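Groreta: Recording Hand-Held Gripper Demonstrations of a Snack Packing Task

Student project report
Submitted 11 November 2024

1. Background

Groreta is the name our group gave to its project for the autumn term. The task we set ourselves was small: collect enough demonstrations of somebody putting wrapped snacks into a cardboard box that a robot arm could later be trained on them. We did not train a policy this term. The report covers how we planned the recording, how we sorted the results and what we would change.

We chose snacks because they are cheap, they come in many shapes and they bend. Our earlier exercise in the Mustonen lab used hard plastic blocks, and a gripper that can hold a block tells you very little about how it will cope with a half-empty bag of crisps.

2. Equipment

The demonstrations were made with hand-held grippers that carry their own camera, so no arm was needed for the recording. We kept the task to one packet per closing of the jaws. Files were copied to a shared drive after each session and checked with Planonex, the playback and labelling tool written by last year's group. Planonex still has the fault where the timeline jumps back to the start if two people open the same file. We worked around this by making local copies.

3. Method

We agreed on these rules before the first session in October:

Start with the snacks in a loose pile and the box within reach.
Pick one item, carry it over the box, let go, come back to the pile.
Do not push items with the outside of the fingers.
If an item is dropped outside the box, finish the run and mark it.
Mix the pile up again between runs.

The rule about pushing was the hardest to keep. When a thin bar is lying under a big bag, it is natural to nudge the bag out of the way first. In the second week we changed the rule so that nudging was allowed but had to be labelled, and we went back through the older files to add the label.

We wanted a place that looked like a home. A plain bench would have been easier to light, but the people who will use the data asked for soft surfaces and patterned cloth in the background. A soft seat gives way a little when the fingers press down on it, and this turned out to matter more than the background did.

4. Results

We recorded 246 runs. Of these, 14 were thrown away, mostly for files that had stopped early or for a hand passing in front of the lens. A further 50 were marked as having at least one dropped or missed item. We kept those in a separate folder called Fomulberg, after the name on the drive it was stored on, and they can be added back if somebody wants examples of recovery.

Large bags were the easiest to pick when they were gripped at a crimped edge and the hardest when gripped in the middle, where the air inside makes them slide. Narrow bars were fine if the fingers came in across the short side. Coming in along the length usually meant the bar turned in the jaws. Flat packets were slow for everyone. The best method we found was to press one finger into the seat beside the packet and close the other towards it.

Speed was also a problem. Runs done quickly had blurred sections in the approach, and in Planonex it was hard to tell at which point the jaws had closed. We asked everyone to slow down for the last hand's width before the pile. The later runs are easier to label as a result, though they are a bit longer.

5. Pictures from the recording

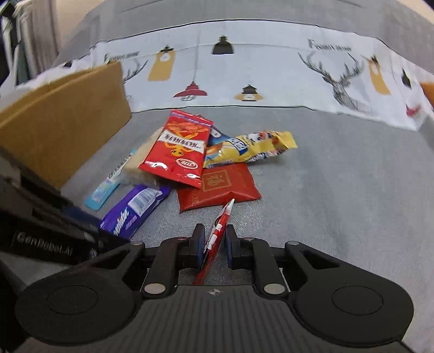

Snacks on the grey seat, with the cardboard box to the left in both views.

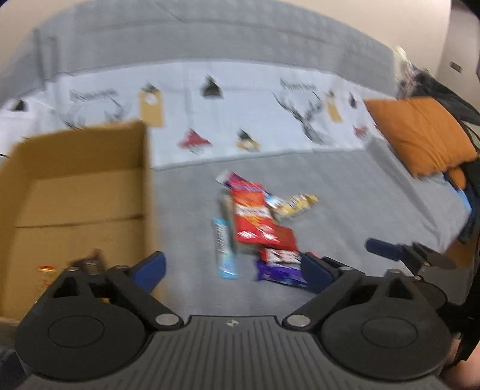 6. Question raised at the review

Why record with a gripper held in the hand when the aim is to control a robot arm?

It is quicker and needs less space. Moving an arm through the same task by remote control took us 9 minutes for a single run in the lab, and most of that was spent lining up the wrist. With the gripper in the hand, a person can reach for a packet at a natural angle, and the motion can be worked out afterwards from the recording. The drawback is that a person can reach in ways an arm cannot, so some runs may have to be dropped once an arm has been chosen. We plan to check this next term by replaying a small set of runs in simulation before any more are recorded.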